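Two rooms at the Lusholm

I went to the Lusholm on the second day of the new hang, mostly to get out of the rain. I had read very little beforehand. The leaflet said it was a show of prints and small paintings from the Hellico collection, which was given to the gallery in January and has been in crates ever since. I knew the name from the labels on loans elsewhere but had never seen more than one piece of it at a time.

There are 82 works on the walls, in two rooms. The first is nearly all woodcuts. They are hung close together in two rows, the lower one a bit too low for me, and I spent a lot of the visit bending. The cuts are of harbours, sheds, nets, a few heads. Most are black on a cream paper that has gone brown at the edges. I liked the sheds best. Whoever cut them was good at roofs and not very interested in people, and the few figures standing about look as though they were put in afterwards.
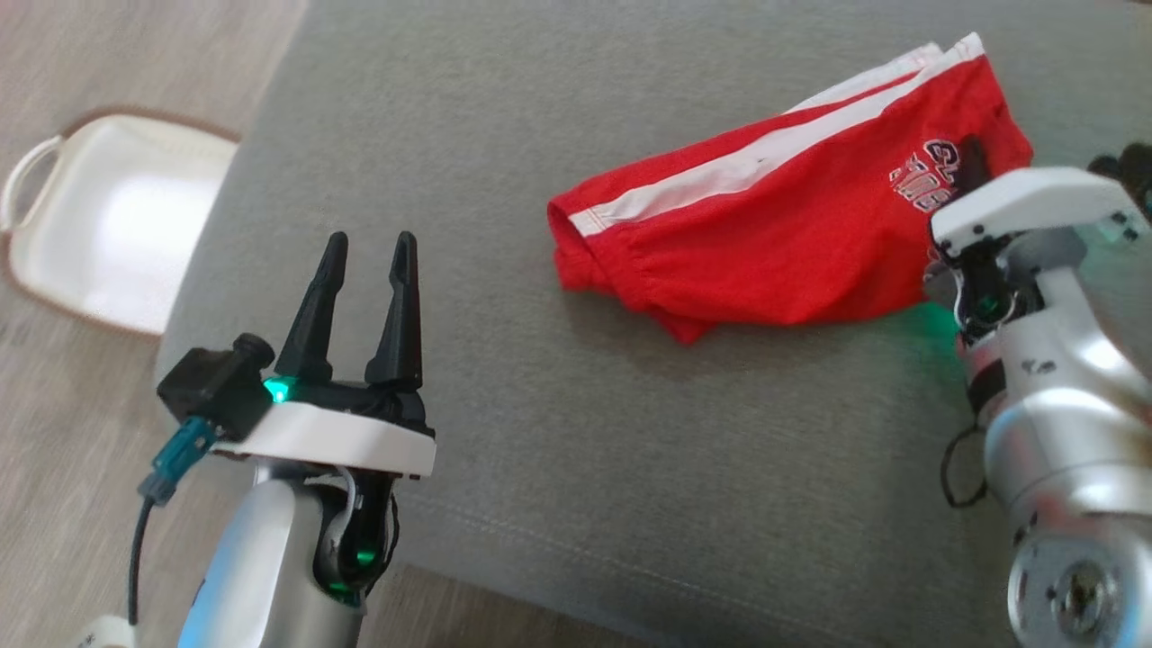 The second room has the paintings, and I was less sure about those. They are small, most of them no bigger than a tea tray, and they are by several hands, though the labels don't help much with which is which. A good number just say "Skenon group" and leave it there. I asked at the desk and was told that the painters who worked at Skenon often didn't sign, and that the gallery would sooner leave a label short than guess. Fair enough, but a sentence on the wall saying so would have saved me the walk back.

What I did like was a run of still lifes along the end wall. Jugs, bread, a folded cloth, the same blue bowl again and again from slightly different sides. In one the bowl is only a smear. The catalogue number on that one is 2369, which I wrote on my hand so I could look it up at home. The online catalogue has it as "Bowl, unfinished". I don't think it is unfinished. The background has been worked right up to the corners and then gone over.

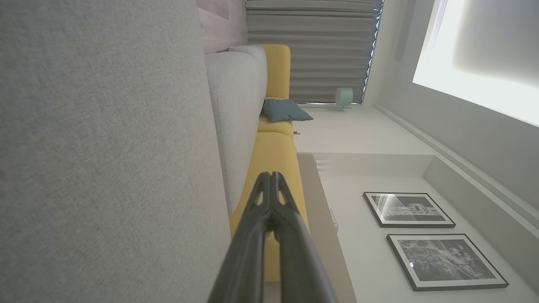
Posted Fri 8 November by the author
Filed under: exhibitions, prints

I should say something about the lighting, as it was the main thing people were grumbling about while I was there. The woodcuts are kept dim, as they have to be, and your eyes get used to it. Then you go through the door into the paintings and it is very bright, with a spot on each picture and a shine on anything varnished. I had to stand to the left of nearly everything. The three darkest canvases, by the fire exit, I more or less gave up on.

The book is by Mamo, who also did the one for the last print show. It is a paperback with every work illustrated, and the run is 500 copies. The blacks are good. The paintings have come out a little yellow, the blue bowl especially, which is nearly green on the page. I bought it anyway for the sheds.

Entry is free and the café is shut on Mondays. I'll go again on a brighter day and start with the paintings.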